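Evura
@evura_bench

1/ People keep asking me whether a machine can do chores yet, at home or on a shop floor. I've been on this for a while now and the answer depends on the chore. Long thread, March 2022 edition.

2/ Start with what already works. Dishwashers. Washing machines. Robot vacuums, if your floor is clear and you don't own a shag rug. On shop floors, anything where the same part shows up in the same place all day. All of these have one thing in common. The machine gets to set the terms.

3/ What doesn't work is tidying. Pick up a thing, put it where it goes, pick up the next thing, which has a different shape. A five-year-old can do it, though mine won't.

4/ The task I care about this month is small objects off a flat surface. Vanity stuff, desk stuff, the tray by the front door. A makeup brush is a good one. Glossy black handle, shiny metal ferrule, dark bristles, all in one object. Three different problems for a pair of padded fingers.

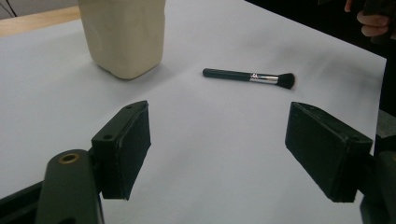

5/ Handle first. It's slender and round, so if the fingers close a little off center it can roll. People fix that with their fingertips and never notice they did it. Two flat pads have no fingertips.

6/ The ferrule is a problem for the camera. Shiny metal picks up highlights, and a highlight can move when the camera moves. Software that is sure of an edge in one view may put it somewhere else in the next.

7/ Bristles. Grab there and you may get a hold, but you bend them, and anyone who paid for a good brush will be mad. So "picked it up" and "picked it up the right way" are separate scores. A lot of published numbers only report the first one. Ask which.

8/ Translucent plastic is its own headache. A cream-colored container on white paper gives you soft edges and a faint shadow. Many depth sensors do badly with see-through material. You and I look at it and know where the side is.

9/ Revathi Iyer asked me why I don't just use a fixed arm with suction, like a warehouse. Suction is great on flat boxes. Try it on a brush handle. Try it on a sock.

10/ Some numbers from my own log, so take them as one person's log. 3,417 attempts since August, all objects. The worst stretch was 100 tries in a row on thin round things, in which I got 76 clean pickups. A cook who dropped a quarter of the spoons would be looking for work.

11/ And that's with good light and a plain background. Put the same brush in a drawer with eleven other brushes and I wouldn't bother keeping score.

12/ Wear matters more than I expected. Pads get scuffed at the rim first, and the texture there goes rough. I used to replace them on a schedule. Now I look at them before each session and write down what I see, pale marks along the top edge included.

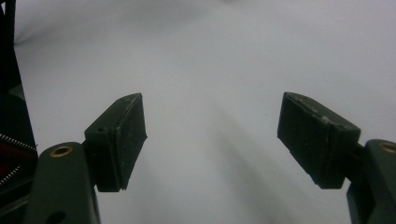
13/ Cost. Keisha Nakamura runs the packing room at Kavanagh and she has the clearest view of this I've heard. Her line: "I don't need it to be as good as my people. I need it to be good enough that my people aren't standing there watching it." Nothing she's been shown for mixed small items has passed that.

14/ She did trial a Weteo cell for sealed cartons. It stayed. Cartons are square and they come down the belt one at a time. See post 2.

15/ Grindine quoted her 2,000 a month for a station that sorts loose items into trays. She asked for a demo with her own items and not the ones in the brochure. Still waiting on a date.

16/ If you're shopping for one of these, bring your own objects to the demo. Bring one shiny, one clear, one floppy. Leave them at whatever angle they land. Then ask the salesperson to step back and not touch anything for an hour.

17/ For home, my guess: laundry folding stays bad for years, wiping a clear counter gets decent soon, and putting small things back in their places lands somewhere between. I'd be happy to be wrong about laundry.

18/ A couple of replies already asking if pads could be swapped for soft fingers. Yes, and I've tried two kinds. They hold round handles better and they're worse at lifting anything flat, like a card or a comb. I ended up back on the blocks.

19/ Next up is pens, then cables. Cables are going to be miserable. I'll post the log when I have enough rows, failures included.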